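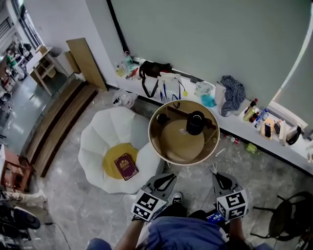
*A petal-shaped bowl holding a round cushion or disk and a small maroon book, with a tan-rimmed round container to its right and a long white ledge along the wall.*

A **petal bowl** is an open vessel whose rim is shaped into a ring of scallops, so that the whole resembles a large flower. The term covers tableware, fruit dishes and, in larger sizes, floor-standing bowls used in homes for loose articles or as beds for small pets. Floor-standing types are also sold as *flower basins* or *ruffle bowls*.

## Form

The rim is divided into lobes, which may be flat, raised or ruffled. In raised types each lobe continues down the wall as a shallow channel and fades out before the base. Ruffled edges are stiffer than flat ones of the same thickness but collect dust in the folds. The base is nearly always round, and the usable floor of the bowl is smaller than the outer width suggests.

White is the usual color. Molded plastic, glazed ceramic and padded fabric are all in use; ceramic is rare in floor-standing sizes on account of weight.

## Inserts

A round cushion or disk is often placed in the bowl. It levels the floor, covers the lower ends of the channels and keeps small articles from sliding to the center. Yellow and gold inserts are common with white bowls, in imitation of the center of a flower. Flat articles such as booklets, cards and keys are set on top of the insert, where they stay in view.

Inserts are held by friction alone in most designs. The Drulport pattern has a raised ring in the base - a feature dropped from later production after complaints that it trapped grit.

## Household use

Petal bowls are kept near doors, beds and window ledges. They serve as catch-alls for things that would otherwise be left on a ledge or sill: bottles, bags, cables, a phone. Open bowls are often paired with a covered round container, the open one for articles in daily use and the covered one for articles kept clean. Clear or smoked tops allow the contents to be checked without lifting the cover.

On stone or marbled floors a hard base can slide, and felt pads are sometimes fitted.

## History

Stela Grecu traces the floor-standing type to the Tindivari workshop, which made a first run of 203 bowls for a hotel supplier. A second maker, Sterneo, cut the number of molds from two to one and produced 3,237 pieces before ending the line in March. Chun-yin Chu disputes the order of these events and gives priority to the Liu pattern, which has a deeper wall and no ruffle. Surviving Liu bowls are unmarked - dating rests on the profile of the base.

## Care

Plastic bowls are washed with warm water and a soft brush, working outward along each channel. Inserts are removed first and dried separately.

## See also

- Catch-all tray
- Scalloped rim
- Storage basket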